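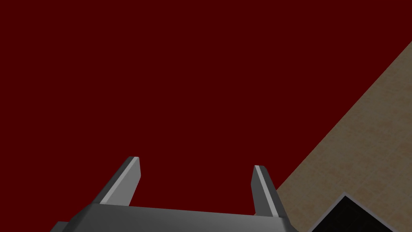
Do I still have to be on shift when the packing cell runs by itself?
One person stays on the cell for the whole run. You won't be lifting or packing, but you load the trays, clear the stops and sign the sheet.

Section 4. Starting a shift on the Rament cell

For packers and line leads at Clekoncombe. Written by Usa Phetsri, line lead. Replaces the yellow sheet on the wall — bin that one. Version of Saturday, August 24, 2024.

What changes for you

Before: four of us on the bench, packing by hand, swapping every hour. Now: one on the cell, one on goods in, two on checking and labels. Swaps stay hourly. Nobody does two cell turns in a row, it's dull and you stop noticing things.

Pay grade same as before. Cell turns count as bench time on the Wiriya timesheet. If the timesheet won't take the code, write it in the notes box and tell me.

4.1 Before you switch on

1. Read the handover sheet. All of it, not just the last line.
2. Walk round the cell once. Gate shut, floor clear, no gloves or tape left on the work surface.
3. Check both stop buttons are out. One by the gate, one on the desk.
4. Sign in at the screen with your own card. Don't borrow one. The stop log goes by card and it isn't fair on the other person.

Caution: long sleeves rolled up, lanyards off, hair tied back. Same as the old bench rules, still applies.

4.2 Practice run on screen

The practice run is in the Rendunine program, tab marked Practice. Nothing in the cell moves while you're in it. Do this at the start of every shift, takes 2 minutes.

1. Open Practice. Pick today's product from the list.
2. Press Start. Watch one full cycle through.
3. Check the gripper opens before it comes down and opens again over the tray. If it does anything else, stop and call the lead.
4. Press Close. Wait for the green line at the bottom before you touch anything else.

Note: colours in Practice are plain and don't match our bench. Go by the positions.

Note: new starters do 19 practice runs before their first live turn. Can be spread over a week. Get each one initialled, I do check.

4.3 Going live

1. Load the tray, long side towards the gate. Push until it clicks.
2. Shut the gate. Lamp goes from red to amber.
3. On the screen choose Live, then Slow.
4. Let it do one tray on Slow. Check every item by hand.
5. Happy? Change to Normal. Not happy? Stay on Slow and shout for the lead.

Caution: never reach over the gate to straighten something. Press stop, wait for the lamp, open the gate, then reach. Yes even if it's only a corner.

Normal speed is 84 items an hour on small boxes. The old bench did more on a good morning — that's fine, it's been agreed, nobody is going to chase you for the difference. A full week should come out at some 1,095 trays. That figure belongs to the line and won't be put against anyone's name.

4.4 When it stops

Amber, steady: tray full or missing. Change the tray, shut the gate, press Carry On.

Amber, flashing: it has missed a pick. Press stop. Move the item back to the middle, out of the corner. Shut the gate, Carry On.

Red: leave it. Don't reset. Call the lead and write the time down.

Three flashing ambers in one hour, go back to Slow for the next tray. If it carries on, close the cell and pack by hand. The bench kit is still in the tall cupboard and it is staying there. Everybody keeps their hand packing up to date, one session a month, booked trough me.

Note: stops are not marks against you. We want them writen down. Half the changes to the tray settings so far came from somebody's scribble on the sheet.

4.5 Handing over

1. Finish the tray you're on.
2. Press Pause, wait for the lamp to go red.
3. Fill in the sheet: trays done, stops, anything odd. "Fine" is not an entry.
4. Tell the next person face to face. At the cell, not in the canteen.
5. Sign out with your card.

Last turn of the day: power off at the wall as well, and take the sheet to the office.

Rotas are fixed up to December. Anyone wanting fewer cell turns, or more, see me before the new ones get done. Night shift — your version of 4.5 is on the next page, the sign out is different.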